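4.3 Connecting the remote gallery to the Zarnuna return feed

This section explains how to set up the return feed between the truck and the remote gallery. Please finish section 4.2 (power and grounding) before you start. You need one Zarnuna encoder, one Pathak decoder, two network cables and access to the gallery router.

Changes in this edition were checked by Ayanda Moodley on Monday, April 11, 2022. If your encoder has older firmware, the menu names can be a little different, but the order of the steps is the same.

1. Place the encoder in the rack and leave one free unit above it. The air goes out at the top.
2. Connect the program output of the vision mixer to the input marked SDI 1. Do not use SDI 2 for program; this input is reserved for the clean feed.
3. Connect the first network cable to port A and the second to port B. Port A carries the main path and port B carries the backup.
4. Switch on the encoder and wait until the status light stops blinking.
5. Open the page Transport and select Return Feed.
6. Enter 3599 as the port number for the main path, and 1099 for the backup path.
7. Set the latency buffer to 200 milliseconds. For long distances you can set a higher value, up to 288.
8. Press Save. The unit restarts the transport service, but it does not restart the video inputs.

Note: The value of the buffer must be the same on both sides. If the encoder and the decoder have different values, the picture may look normal for several minutes and then begin to freeze.

CAUTION: Never unplug port A while the unit is on air, even if the backup path shows green. The change to the backup path should always be made from the menu.
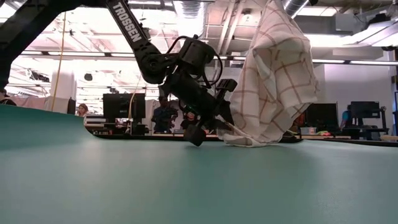 Figure 4-3. Trossen arm with the gripper at the table surface.

Setting up the decoder in the gallery

1. Connect the decoder to the gallery router. Use a fixed address, which you get from your network administrator.
2. Open the page Sources and select Add. Write a name that the whole crew can understand, for example "Truck 1 Program".
3. Enter the same two port numbers as on the encoder.
4. Select Test. The color bars from the truck should appear on the preview monitor.
5. Ask the sound operator in the truck to send tone, and check that left and right are not exchanged.
6. Select Lock Settings before you leave the page. Without this, another user can change the source by mistake.

If the color bars do not appear, look first at the firewall. In many installations the main port is open and the backup port was forgotten – the test needs both.

Talkback

The talkback line goes together with the return feed and does not need its own cable. Set its level after the video is stable. Start with the gain at the middle position and let the director speak with a normal voice. When the camera operators hear an echo, lower the gallery speaker first and only then the gain.

Note: Talkback is muted while the unit changes from one path to the other. Tell the crew about it before the rehearsal.

Saving the profile

Save the complete set-up as a profile when all tests are finished. Select Profiles, then Export, and keep the file on the truck computer and also in the gallery. A profile made for one encoder can be loaded on another one of the same model. The network address is not included and must be entered again by hand.

For intercom panels from Warkura, continue with section 4.4.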